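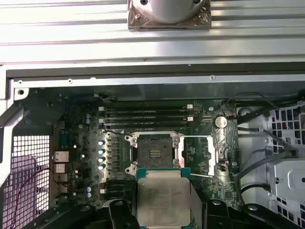
Teaching by hand: what 634 demonstrations bought us

The refurbishment cell has been learning to handle processors since the spring, and the question I get most often at lunch is whether it can do the job yet. My answer is that it depends on what you call the job.

For readers in the Listel building who have been spared the status meetings, the plan goes like this. Iltix supplies the arm and the software. One of us drives the arm by remote control through a task, over and over, while the wrist camera and the joint sensors record everything. The recordings go off to train a model, and the model then tries the task by itself. The sales pitch says that anyone can teach it and that you need no programming. The second half of that I will grant.

The task we picked is lowering a processor into an open socket on a workstation board, with the board still in its case. I argued against it at the time and I would argue against it again. A case has walls, a drive cage and cables that hang wherever the last person left them. The socket has a load lever lying out across the board, and the contacts inside do not forgive a tilted chip. We could have started with coin cells, which come out of a holder the size of a thumb and cost next to nothing when you drop one. But Farker, who are paying for half of this, wanted something that would look good in a customer meeting, and a processor held in two black fingers over a bare socket does look good.

Dong-hyun Lim has driven most of the sessions. He is very good at it, and I think that is part of the problem. When he comes in over the board he slows down at a certain height, backs off a little, turns the wrist and comes in again. Ask him why and he says the angle was wrong. He can't say how he knew. The model is supposed to pick that up from the recordings, and maybe it has, or maybe it has learned that one should pause and wiggle above a socket. I have watched it pause and wiggle with the chip already lined up, then set off and miss.

We have 634 recorded demonstrations now. That figure goes in every slide deck, so let me say what is in it. It includes the early sessions, when the hand controller was lagging and all of us drove like we had mittens on. It includes runs by three different people with three different habits. Runs where the chip was let go too high were thrown out, but runs where the driver fumbled and recovered were kept, on the advice of Iltix, who say recoveries are the most useful thing you can show a robot. I'd like to believe that. I would also like to see a test with them and a test without them, and I have been asking for that test since before the summer break.

What we do have is last month's trial. The model made 20 attempts on the board it was trained on and then 20 on a different board of the same type in a different case. It seated the chip 11 times in the first set and four times in the second. The report that went upstairs led with the first set and called it "over half." I make it 55 percent, so that is fair as far as it goes. The second set was on page six.

Four out of 20 matters more to a shop like ours. We never see the same case twice in a day. The cables are routed differently, the light falls differently on the heatsink, somebody has left a label near the battery. If the lesson is tied to one machine, then what we have taught is one machine, and Kpodo's old pick-and-place rig could do that from a list of coordinates, faster and with less fuss.

I should be fair to the other side. Dong-hyun points out that the misses in the second set were mostly small, and that in nearly all of them the arm stopped short and didn't press. He puts that down to the sessions where he stopped on purpose when the view was poor. If he is right, the robot has learned some caution from him, and I would count that as worth having. He also says that a new hire would not manage 11 out of 20 in the first week with a remote controller and nothing to feel with. I tried it on Tuesday afternoon and I am not going to print my score.

Still, a new hire gets to use their fingers. The remote setup gives the driver a picture and a slight buzz in the handle, and from that we expect to pass on a skill that people learn mostly by touch. Iltix have a force-sensing wrist on their price list. Nobody has offered to lend us one.

The next round of recording starts in November, with five different cases and the cables moved between runs. I have asked that every driver's sessions be labeled by name, that the test cases be kept out of the training set, and that both results go on page one. The first two have been agreed. If you want a turn on the controller, the sign-up sheet is on the door of the cell, and scrap boards are welcome in any condition as long as the socket contacts are straight.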